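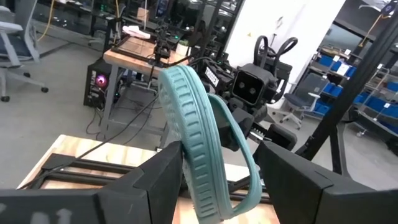 the teal strap. sandal sort-out, day one

Right. Shoe pile. Been putting this off since November and the back door no longer opens all the way so today it is

Thread I guess. Will post as I go, muting replies bc I need my hands

1813 photos on my phone and not one of them tells me when I bought the teal ones. I reckon the Stedstead trip. Rubber, little treads moulded along the edge, bit mottled. Love them. Should probably be binned. Won't be

Rule for today: if it has a partner it goes on the rack. If it doesn't it goes in the tub by the door and gets till the end of the month

Found so far — 31 shoes. Thirty one. An odd number. You see the problem

ok the kids' gumboots are all outgrown, every pair. Putting them out the front with a sign. Last time I did that they were gone before the kettle boiled

Cleaning notes for rubber sandals, as people always ask:
warm water, squirt of dish soap, old toothbrush
get into the treads, that's where the beach lives
rinse, shake, dry in the SHADE. Full sun on the clothesline wrecked my last pair, straps went stiff as a board

Do not put them in the dishwasher. Vasco Calado did his in the dishwasher and told me it was fine and then sent me a photo of something shaped like a prawn cracker

Hesora ones (the grey slides) — heel's gone thin on both. Bin. Five summers out of those, no complaints

Took a break. Toast. Back

Someone's asking can you glue a strap that's pulled out of the sole. Sort of? Contact adhesive, both sides, let it go tacky, clamp overnight. I've done it on one pair and it held till about Easter. Wouldn't do it on anything you plan to hike in

Also check the strap before you bother. Bend it round into a loop and look at the outside of the curve. Tiny cracks = it's perished, glue won't help you, let it go

Found a Menance loafer. Singular. I have never owned loafers

Asked the house group chat re loafer. Silence. Into the tub

Rack is up. Got it secondhand from the lady on Ngcobo Street, 6 shelves, one a bit wonky. Heavy boots on the bottom, thongs and sandals up top where they can drip on something that doesn't matter

(thongs as in feet. hello to the Canadians)

Actual smell situation: bicarb in the runners overnight, tip it out in the morning, do it OUTSIDE. Learnt that one on carpet. Doesn't do much for sandals, they just need the toothbrush

Cleared down to the floor tiles!! There were floor tiles!!

Well there's also a dried up lemon, a dog lead (no dog) and the tent peg we accused the neighbours of pinching. Sorry Deb

Where we landed — the over 5 kilo bag to the op shop, one small bag to the bin, singles in the tub. Teal ones on the top shelf, defintely keeping

Back door opens. All the way. Have been opening and shutting it for a while now

Tomorrow is the hat basket. Don't ask about the hat basket

Edit: loafer has been claimed. It's my brother in law's. He drove home from here in one shoe at Christmas and never said a word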